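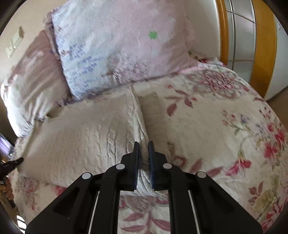

Seon-mi Bae wrote in under the spring page to say that cable knits should never, ever go on a hanger, and that if I was still hanging mine she didn't want to hear about it!

Well, Seon-mi, I'm not. Not anymore. Everything with a braid in it now gets laid out on the bed and folded, and it all goes away flat. You may breathe out.

The Big Sweater Sort, August edition

Hello again, and welcome to the knitwear page. If you're new, I do this twice a year: once when it's finally too hot to look at wool, and once (now) when it's still too hot but I can't wait any longer. Everything comes out of the drawers and onto the bed, gets looked over, gets folded again, and goes back in some kind of order. The spring page had 3467 visits, which I can only assume was the same few of you going back to check on the moth situation. The moth situation is fine. More on that further down.

The notes go in the order things came out of the drawers, so there's no system to it.

The beige cable knit
Fine ribbing on the main panel and those fat raised braids running down one side of the fold. I love this one. It's also the reason I fold on the bed and not on the ironing board, because it spreads and spreads and you need the whole width to get it flat. Beige on a cream floral sheet isn't the boldest color combination I've ever managed, but it's what was on the bed.

A word about folding cables
The braids are thick and the ribbing is thin, so if you fold straight down the middle you get a lump on one side and nothing on the other. I fold the plain side in first, then bring the rest over it, and I smooth the creases down toward the hem with the flat of my hand. The edge always bunches a little. Pick it up, give it a small tug, lay it down again. I used to fuss over this for ages and now I give it two tries and move on.

The Kairys cardigan
Named after the pattern, which I've made three times and gotten wrong twice. This is the good one. Shawl collar, pockets deep enough for a paperback, and it weighs 1185 grams on the kitchen scale (yes, I weighed it, my sister bet me it was under a kilo and now she owes me lunch). It gets the bottom of the drawer to itself. Anything you put under it comes out looking ironed.

The Kairys cardigan, wrong version
Sleeves too long by a whole hand. I keep saying I'll rip them back and I keep wearing it with the cuffs doubled over instead. It's the one I grab to take the trash out, and I'd be sad without it, so it stays as it is for another year.

The green vest
Jildale wool, the old scratchy kind, bought as odd balls at a yard sale with half the labels missing. There were 776 yards by my count once I'd wound the lot, and the vest took nearly all of it. There's a stripe at the hem where the dye lots don't match. I've decided I like the stripe.

The navy turtleneck
Store-bought, machine washable, boring, and I wear it more than everything else on this page put together. Pilled like mad under the arms this time. I went over it with the little comb while I was on the phone and got a ball of fluff the size of a plum.

The yellow one from my mother
She knit it, I grew out of it, I can't let it go. It's been folded the same way for so long that there was a line across the chest, so this year I folded it in thirds the other way. A few of you told me in the spring to roll it in tissue. I tried, and it unrolled itself in the drawer, so back to folding.

The Bovamitz pullover
Okay, this one's new! Bovamitz is a tiny outfit that sells at the craft fair out by the reservoir, two tables and a cash box, and I'd walked past them for years. Undyed wool, wide neck, a band of moss stitch at the bottom. It smelled so strongly of sheep when I got it home that the cat sat on it for an entire afternoon. I've aired it on the porch rail since then and it's much better, though he still goes and stands by that drawer.

The moths, as promised
One hole, in a scarf, and I think it was an old hole. I shook out every piece by the window, vacuumed the drawers into the corners with the skinny attachment, and put fresh cedar blocks in. I sand mine lightly when they stop smelling of anything. The scarf went in the freezer for a week in a zip bag next to the peas, came out, thawed, and got a small darn in a yarn that's close enough.

The bags
I know some of you swear by vacuum bags. I don't get along with them for knits, everything comes out like cardboard and the cables stay squashed for days. I switched to the Narkari cotton ones with the zip and the little window, and they've been good except that the zips stick at the corner. Rub a candle stub along the teeth. I've got four and could use two more.

The drawer, finished
Heavy things at the bottom, cables in the middle where they don't get crushed, thin stuff and the turtleneck on top where I can reach it half asleep. Braids facing up. It'll look like this until the first cold morning and then I'll pull one thing out from the bottom and wreck the whole pile, same as every year.

The give-away pile
Only three pieces this time: a gray crewneck that never fit across the shoulders, a pair of legwarmers (what was I thinking), and a poncho I've worn exactly once, to rake leaves. If anyone local wants the poncho, leave a comment before I drop it off.

Things you asked last time

Do I wash before storing? Yes, everything I've worn even once. Cool water, wool soap, rolled in a towel, dried flat on the spare bed. Takes up the whole room for days.

Do I iron? Never on cables. I've steamed the collar on the cardigan, holding the iron well above it, and that's as far as I'll go.

What's the sheet? So many of you ask about the sheet! It's just an old floral one that's gone soft from washing. I put it down for sorting so lint doesn't get on the good bedspread.

How many people actually read this? The mailing list went past 1003 over the summer, and hello to every one of you. I still answer my own email, so be patient with me.

The next page will be socks and mittens, probably once I've found the other halves of several pairs. Comments are open underneath, and Seon-mi, I'm expecting you to have opinions about the moss stitch.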